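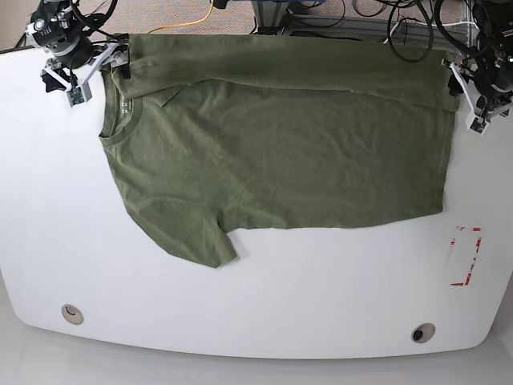

1/ Open day at Ilteck, 25/08/2021
I went to see the robots which fold clothes. Two arms, one green T-shirt, one white table. Both grippers hold the folded strip at the far side.

2/ Our group was 11 visitors. I asked if it can do also trousers. They answered: maybe in September.

3/ The small green boards on the grippers interested me most. I wanted to stay longer, but the Pilwood talk started at 10.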